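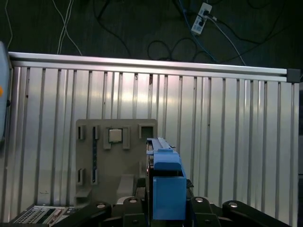 What's in the Flodar files?
Transcripts of 181 public briefings on alleged chemical attacks, plus the statements that came out afterwards, saved as plain text with one briefing to a file.

I started this because I kept losing arguments about who had claimed what, and when (my own memory was the worst offender!). Halina Kurek did most of the early typing, and she's the reason the speaker names are spelled the same way all the way through.

Folders
duvside – briefings by officials
skaneder – replies and denials from the accused side
notes – my own scribbles, nearly 300 of them, some a bit grumpy

Each file begins with the speaker, the month and the language it was given in. Translations are mine unless the top line says Guo, which was the translation tool I used until June and then gave up on. 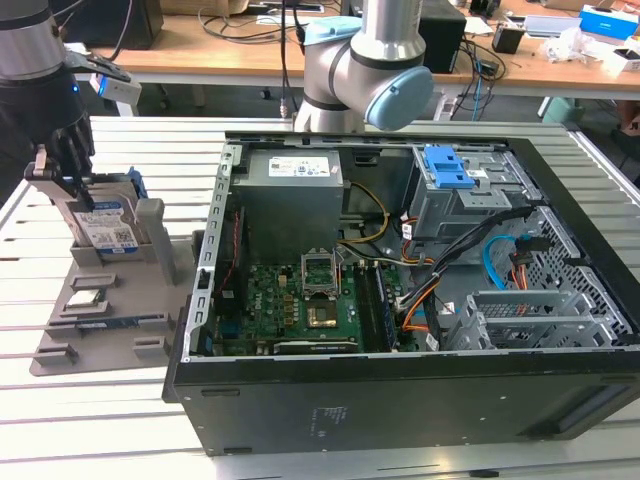 I've left 12 files out for now as I can't find a second source for the wording, and I'd sooner have a gap than a guess. They'll go in if that changes.

I haven't marked any claim as true or false – please don't cite the files as if I had. Corrections are very welcome, just give me the file name and the line.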